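Grid runs, week two – 1/3/20

Hello again! I promised Noemi Mbeki I'd put up something from the Farah project, so have a look at what we're up to. We want to know whether a taped grid helps an arm find its spot again after it's been moved. 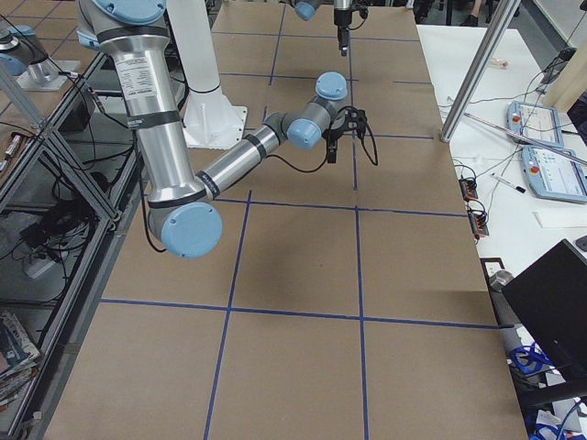

Why tape on kraft paper? It's cheap, we can relay it in an afternoon, and the blue stands out well against the tan.

We've logged 505 runs so far – the plan is 852 – and the middle cells are giving us the smallest errors. The far ones still need work, so Noemi is redoing the calibration next.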